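The last baby tooth came out in the car, somewhere between the library and the dentist's office where we were headed to have somebody look at it. He handed it up to me between the seats in a napkin from the glove box, and I drove the rest of the way with it in the cup holder, feeling much more than a person should feel about a tooth.

He's my youngest, and he finishes fifth grade in June. I have known this was coming for, well, his entire life, and I still got weepy at the sink last night over a lunch box. It's the same one he's carried since first grade, with the zipper that only works if you start it from the left. In middle school they buy lunch, he tells me. Everybody does. So I suppose I have a few weeks of sandwiches left in me, and I plan to cut every one of them into triangles whether he likes it or not.

When his sister left elementary school I was so busy worrying about whether she'd find her classes that I forgot to be sad. (She found them. She also found a shortcut through the band room and got a talking-to for it.) This time I know the building, I know the bus, I know which office lady to call, and all that room where the worry used to be has filled right up with something else.

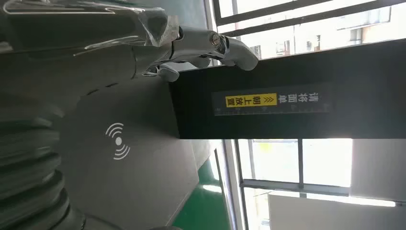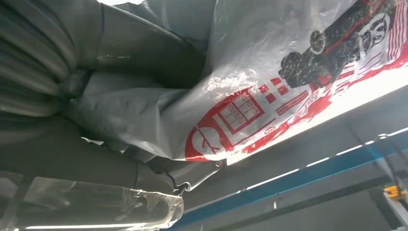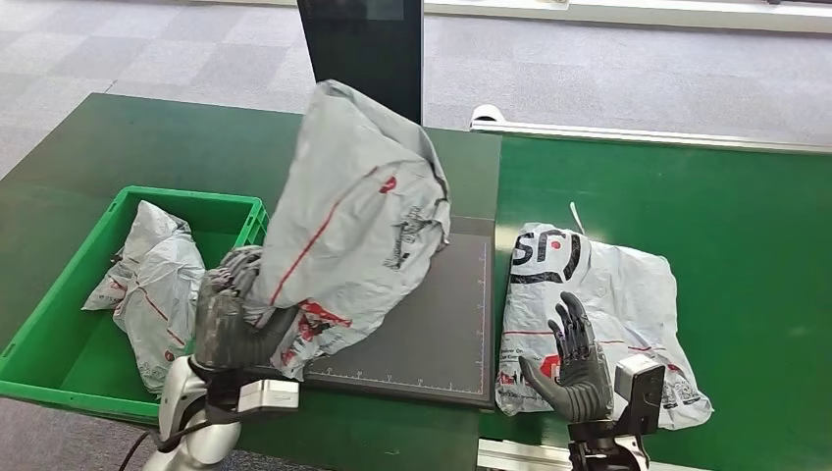

The last one has the green crate in it, over on the left.

My friend Eulalia Herrera has sent three kids through already, and I called her for sympathy. She gave me a little and then asked if he could do his own laundry. He could not. He can now, mostly, though we have had an incident with a red sweatshirt and I own some pink dish towels. Her feeling is that the summer before middle school is the one where they still want you around but are willing to be taught things, and I should get moving.

So we've been working on it. He rides his bike to the corner store on Randow Street by himself, with a list and a ten-dollar bill, and I stand at the front window like a cat until he turns back into the driveway. It takes him 14 minutes if he doesn't stop to look at the comics. He can make eggs. He can make them for me too, and last weekend he did, and he put so much pepper on them that my eyes watered and I let him think it was the other thing.

We also measured him against the pantry door, where all the pencil marks are. He's passed the one his sister made at his age, and he has mentioned it to her at every meal since. She says her mark doesn't count because she was slouching. I remember that day pretty well and she was practically on her toes, but I've kept quiet.

The tooth is in the little dish on my dresser. He asked, very casually, on his way up to bed, whether the tooth fairy still came for the last one. I said I'd have to look into the rules. Then I went down to the kitchen and dug through my purse for something better than quarters.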